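How does a robot learn to pick up a shirt?

You may have heard that robots "teach themselves". Be a bit suspicious when a grown-up says that. Most of the time, people have done a lot of boring work first.

Take clothes. You can pick up a shirt without thinking, but a shirt is a tricky thing for a robot. A brick keeps its shape wherever you put it. A shirt flops, bunches up and hides its own sleeves.

So people collect examples. At a workshop in Plurley, Nisha Yadav guides a robot arm through a job, and a computer saves what the cameras saw and how the arm moved. One go from start to finish is one example. Then she messes up the clothes and does it again. Her team saved 1528 examples in October.

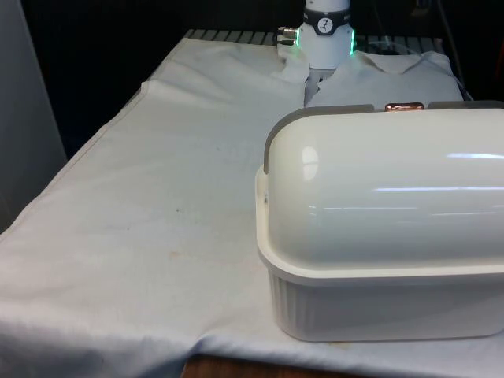 Were they all good ones? No. When the team checked, they kept 870. In the others the arm had missed the cloth, or grabbed two layers when it should have grabbed one, or somebody had stopped halfway. If you copy from a friend who spells badly, you will spell badly too - and a learning computer copies whatever it is given.

Next, the computer hunts for patterns. When the cloth looks like this, move the arm like that. Does it know what a shirt is for? I don't think so. It has never been cold or late for school.

Here is a question to ask whenever you see a clever robot in a video: how many tries did it take? Nisha's robot had 15 tries with a jumper it had never met, and managed 10. That is quite good, but you would be cross if you dropped every third jumper on the floor. Change the lamp or the table and it might do worse. You would have to test it to find out.

Comments

Pletwood Year 5: We tried guiding a blindfolded friend to fold a T-shirt. It took ages!

Bülent Dursun: My daughter wants to know if it can do socks.

Nikdale_Mum: Good to read one that doesn't promise us a robot butler by Christmas.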